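In Praise of the Bare White Table

By Halima Mbwambo
17/10/2023

I want to make a case for the emptiest piece of furniture you can own, and I'm going to do it with far more excitement than a tabletop probably deserves. Bear with me! I have spent most of this year sorting cables, and I've come out the other side a believer.

Some background. My brother-in-law ran a small repair counter called Bulemton for a long time, and when he closed it up he gave me everything that didn't sell. Most of it was cords. Power cords, speaker cords, the short stubby ones that come with a camera and then outlive the camera by ten years. They arrived in April in feed sacks, knotted together like something hauled up from a lake, and I was thrilled. My husband was less thrilled, but he was at least polite about where the sacks could go.

For the first few weeks I worked on the living room rug, as I think most people would. It's a lovely rug, dark red with a busy border, and it is the worst surface on earth for looking at a black cord. I'd put a plug down, reach for the tape, and the plug would be gone. Then I moved to the kitchen table, which had the mail on it, and the fruit, and somebody's homework, and every cord I untangled got itself tangled in something new. I blamed the cords. I blamed Bulemton. It took a visit from my friend Farzad Rezaei, who used to do bench work at Gostell, to set me straight. He picked up a cord, looked at the fruit bowl, and asked me where I was planning to put it down.

Well, nowhere! That was the trouble. I had a place to keep cords and a place to throw cords away and no place at all to look at one.

So here's my opinion, and I'll defend it against anyone with a drawer system: the first thing you need for sorting is a plain, light, flat top with nothing living on it. Buy the bins later. Buy the labels much later. I love labels (I own two label makers, and I'm not sorry), but a label is what you write after you've understood the thing in your hand, and you can't understand a cord while it's wrapped around four other cords and a stapler.

White is best. I tried pale wood and it was fine, but on white a black cord simply shows itself. You get the whole line of it, every kink and every place where the jacket has gone shiny from being bent the same way too often. Even the little shadow helps, because a cord that's lying flat throws a thin one and a cord with a twist in it throws a fat one where it lifts. I found a split I'd missed twice on the rug just from the shadow going funny near the plug. I may have shouted.

And put the table against a plain wall if you possibly can. I resisted this, having a very nice shelf of pots I wanted to look at while I worked. But my eyes kept wandering up to the pots, and my hands kept setting things down on the shelf, and before long the shelf was a second table with worse manners. I moved the pots to the hall. They look better there anyway.

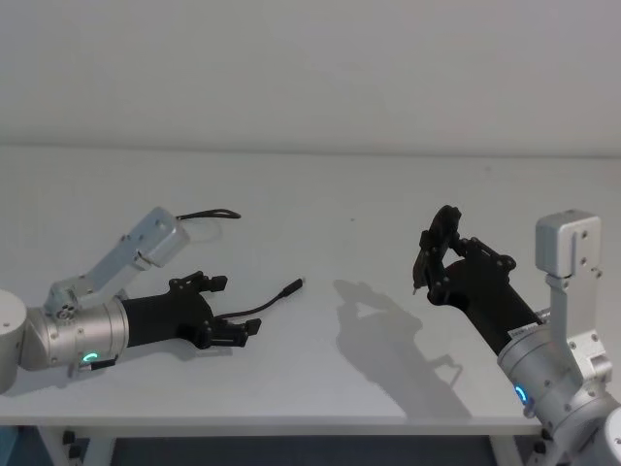 Should you lay a cord out straight before you decide whether to keep it?

Lay it out loosely and let it take whatever curve it wants, then look at both ends before you do anything else. Pulling it straight hides the bends you need to see, and it's hard on the spot where the cord meets the plug.

That bit about both ends is the thing I feel most strongly about, and it's where I part ways with the people who sort by length. There are a lot of them! The woman who runs the swap table at the Kariuki Street hall sorts by length, and her bins are beautiful, and I have never once found what I needed in them. Nobody wakes up wanting a medium cord. You want the one with the round plug that fits the lamp, or the flat one that fits the old radio, and whether it's a bit long or a bit short is something you can live with. Ends first, length last, color never.

I'd also say one cord at a time, which sounds painfully slow and has made me faster. In the rug days I'd pull out a handful, get overwhelmed and go make tea. Now I take one out of the sack, set it down, look, decide, coil it, and the table is clear again. There's a real pleasure in that little moment of clearness. The day I finished the second sack I sat there for a while with my hand on the bare top, feeling like I'd built a house.

I've heard the objections. Farzad's wife says a table with nothing on it is a table wasted, and in a small apartment I do see her point. You can use a big tray, or the back of an old cabinet door laid over the bed. My niece uses a white shelf board that lives behind her couch the rest of the week, and it cost her nothing. What matters is that when you're done, it goes back to being empty, and the half-finished pile doesn't get to sleep there. A pile that sleeps on the table will be there at breakfast, and by dinner it has the mail on it.

The other objection is that a cord is a cheap thing and not worth the bother. I can't agree. Somebody drew that plug, and thought about how it would feel going in, and decided how stiff the cord should be so it wouldn't kink behind a dresser. When I find the mate for one of these (last week it was a little desk fan, a Mudach, that had been sitting silent in my neighbor's closet since before she retired) and the thing hums, I'm happy for the rest of the day. My neighbor had already priced a new fan. She came over with plum cake instead.

I have three sacks to go, and I'm in no hurry. If you've got a drawer you can't quite close, clear yourself some white space this weekend and tip out one cord. Just one to start. And if it has a square brown plug with a notch on the left side, please write to me, as I have a slide projector waiting for it.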